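Jallelby Sink Set

Data card, version 2

Summary

Jallelby is a set of recordings of a household sink area before and during washing up. It covers the objects found in and next to the basins: dishes, cutlery, sponges, soap, the drain and the faucet. It was built for work on sorting dishes by place and state, and for checking whether a labeling scheme made for dining tables carries over to a sink.

The set replaces the Hisano release. Labels from Hisano are not compatible and should not be merged.

Maintainer: Silvana Camargo
Last edited: 02/05/2025

Layout

The top level holds two folders, recordings and labels. File names match across both. Each recording has one label file, plus a plain text note where the labeler had a question. Notes are kept as written, including those that were later settled.

Sessions are grouped by kitchen. The kitchens are named Hervieu and Druvine. Do not split a kitchen between training and test; the counters and fixtures are constant within a kitchen and a model will learn them.

Object classes

There are seven classes.

dish – plates, bowls, cups and mugs, in the basin or on the counter
utensil – forks, spoons, knives and serving pieces
sponge – any sponge, with or without a scouring side
soap – bottles and deck-mounted dispensers
drain – strainer or stopper, in place or lifted out
fixture – faucet and handle
other – anything that does not fit the classes listed above

A cup standing on a plate gets two labels, one per object, and the pair is linked with the field "on". A fork lying across a bowl is treated the same way. Utensils that touch each other are labeled one by one where their outlines can be told apart, and as a group where they cannot.

Place field

Every object has a place: left basin, right basin, rim, or counter. Left and right are taken from the recording view and do not change when a person stands on another side of the sink. The rim includes the strip of steel behind the basins where soap and sponges are usually kept. The counter begins where the steel ends.

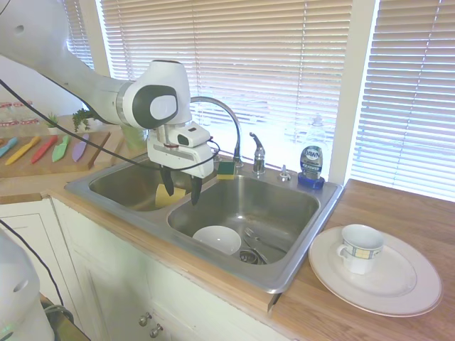 Double-basin layout. Sponges in the left basin and on the back rim; bowl and utensils in the right basin; cup on plate, counter.

Objects that lean on a basin wall are placed in that basin. Objects that span the divider are placed in the basin that holds the larger part. If the parts look equal, use the left basin and set "span" to true.

State field

State applies to dish and utensil only. The values are unwashed, washed and unknown. State is taken from the session log and never from appearance. A white bowl with nothing visible in it may still be unwashed, and early labelers disagreed on such cases often enough that judging by eye was dropped. Where the log has a gap, the value is unknown.

Known problems

Brushed steel reflects window light, and outlines of metal utensils are less exact in daytime sessions. Treat them as loose.

Clear and partly clear soap bottles lit from behind were sometimes outlined without the cap. Most were fixed in June. The remaining ones are marked "check" in the notes.

Sponges of the same color are not tracked between sessions. An identifier is valid within one session only.

Water level was not recorded. A filled basin is not marked as such, and objects under water are labeled only if the outline can be followed.

Changes from version 1

The class "cup" was folded into "dish". The place value "behind sink" was renamed "rim". Drain strainers, formerly under "other", now have a class of their own.

Corrections should give the file name, the object identifier and the proposed value.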